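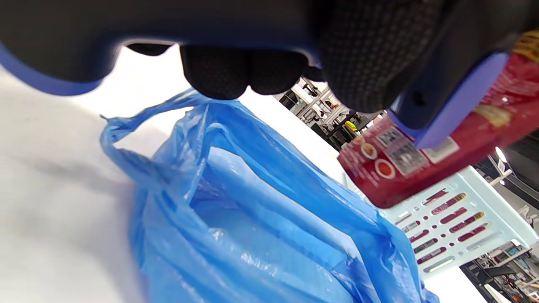
Pimberg Wrist Kit: Set-Up Guide
Home | Guides | Downloads | Support

Section 4. Comparing two fingertip sets

Read this section if you have more than one set of tips and would like to know which one to keep. If you have only one set, you have already decided, and you can go on to Section 5.

The test below uses bagging, where a hand holds the bag and the gripper brings the product. Bags are hard on grippers. They cling, they sag, and they have no opinion about where their own opening should be.

Before you start

You need the wrist kit, both tip sets, the short hex key, a roll of thin plastic bags with handles, and a few boxed products that you can afford to dent. Glossy boxes are best. Anything will hold a matte box, including tips you should have thrown out.

4.1 Fit the first set

1. Switch off the controller and wait for the status light to go out.
2. Slide the tips onto the fingers until they click. The Clendness tips click twice. The Weerasinghe tips click once, quietly, and you will wonder.
3. Tighten both screws by hand, then a quarter turn with the key.
4. Wipe the pads with a dry cloth. Do not use alcohol on the Weerasinghe pads. It makes them shiny, and they don't recover.

NOTE: If the tips wobble after step 3, they are on backward. The arrow goes toward the wrist. We have asked for a bigger arrow.

4.2 Set the wrist camera

1. Switch the controller on and open Cluvero on the laptop.
2. Check that the view takes in both fingertips and the mouth of the bag. A view of the ceiling lights is common at this stage and is no use to anyone.
3. Lock the exposure. Red gloss under store lighting will otherwise send the picture dark every time a box swings past.
4. Set the closing force to 2 newtons and press Save. Changing the number without pressing Save does nothing, though the screen looks very pleased with itself.

4.3 Run the test

1. Hold the bag up by one gathered handle and let the mouth fall open.
2. Pick up a box by its long sides and bring it in at a slant, corner first.
3. Lower it until the corner is well inside, then release.
4. Mark the run as clean, snagged or dropped. A box that lands in the bag after bouncing off the table is dropped, however good it felt.
5. Repeat for 200 runs, swap the tips, and do it all again with the same boxes.

CAUTION: Keep loose handles away from the finger hinge. A loop that gets in there will wind itself around the pin, and the gripper will keep pulling for as long as you let it. Press Stop first, then cut the loop. Not the other way around.

CAUTION: Pads wear. Replace them after 2,000 closings, or sooner if boxes begin to rotate in the grip.

4.4 Reading the results

Compare the snagged runs before the dropped ones. Drops usually come from too little force, and you can fix that in Cluvero. Snags come from the shape of the tip — no setting will help you there.

If the log stops at run 373, update the controller. Esben Hviid found this one in October, with a full day of runs behind him, and wrote the fix that evening. Earlier runs are saved and can be exported as usual.

Next: Section 5, Storing the tips

Contact support | Copyright Pimberg | Back to top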